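Features | Education & Automation

Wiping Down the Problem: Inside the Kavgate Student Manipulation Project

Words: Siv Kvam

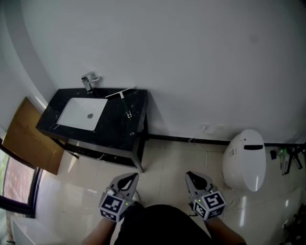 The student manipulation project at Kavgate College runs on a fixed schedule: one household task, four weeks, one dataset, one trained policy. The current task is the bathroom counter. Zuzanna Dudek, the third-year mechatronics student who leads the collection team, chose it over the kitchen bench used last year. A dark countertop with white veining gives the vision model false edges to deal with, the glossy floor tiles throw window light back up at the lens, and a long-handled squeegee has to be picked up from the right of the basin without knocking the faucet. The operator works with a gripper in each hand, and the marker cube on each one supplies a pose reference. Glare from the window was worst in the mornings during February, and the team moved its sessions to the afternoon.

The project is open to second- and third-year students and carries course credit. Enrolment this term is 18, split between collection, calibration and training. Everyone rotates through collection, including the students who joined to write code. Konrad Duda, who supervises the lab component, treats this as non-negotiable. "You read a loss curve differently once your own wrists have produced the data," he says.

A session begins with calibration. The operator passes both grippers slowly through the working volume while a second student watches the tracking software, a package the group wrote itself and calls Lis. If the estimated pose of either gripper jumps between consecutive samples, the session does not start. Common causes are a smudged marker face, a cube mount that has worked loose and direct sun on one side of the cube. The check is logged with the operator's initials.

The task is then performed as a series of short demonstrations. Each has a defined start (grippers open, clear of the counter) and a defined end (tool released, grippers clear again). Between them the operator grasps the handle, brings the blade to the surface, makes the specified strokes and returns the tool. Demonstrations in which the blade leaves the stone mid-stroke are kept but flagged. Igor Zieliński, who maintains the labelling guide, argued for keeping them and carried the vote. His view is that a policy trained only on clean strokes has no examples of recovery.

The counter set now holds 1,255 demonstrations. Of these, 80 were set aside before any training began and are used only for evaluation. The split is made by session, so that no held-out run shares its lighting or tool position with a training run recorded minutes earlier. An earlier cohort split at random and reported results that later fell apart on the arm.

That arm, a six-axis unit the students call Garnuvum, stands in the college workshop beside a mock counter. Transfer from hand-held demonstrations to the arm is the hard part of the course. A person leans, shifts a foot and changes elbow height without noticing; the arm's base is bolted down. Strokes towards the back of the counter, behind the basin, regularly fall outside its comfortable reach. The training group filters these with a kinematic check and reports the rejected share alongside every result.

Contact force is a second limitation. The grippers record position and jaw opening, but nothing about how hard the blade is pressed. The students have approximated it with a compliant wrist on the arm, and Dudek describes the result as adequate for a flat surface and poor at the rim of a basin. A fingertip sensor is on next year's list, subject to budget.

The group will take its results to the Clesow student robotics meet, where entries are judged on documentation as well as performance. Teams must submit their failed runs. Zieliński is preparing that appendix now, sorted by cause, with grasp failures first.

Published 2022-05-02

Comments (3)

Teresa Walczak
Good to see the split by session spelled out. We made the random-split mistake in our own program and lost a term to it. Is the labelling guide available to other colleges?

gumtree_mech
Would a cheap load cell behind the blade get you part of the way on force? Extra mass on the tool, I know, but you'd have something for the rim.

P. from the workshop
Matte tape on the mock counter edge helped us with reflections – worth a try before you rebuild the lighting.

Contact the editors | Reprint requests | © 2022 All rights reserved | Back to top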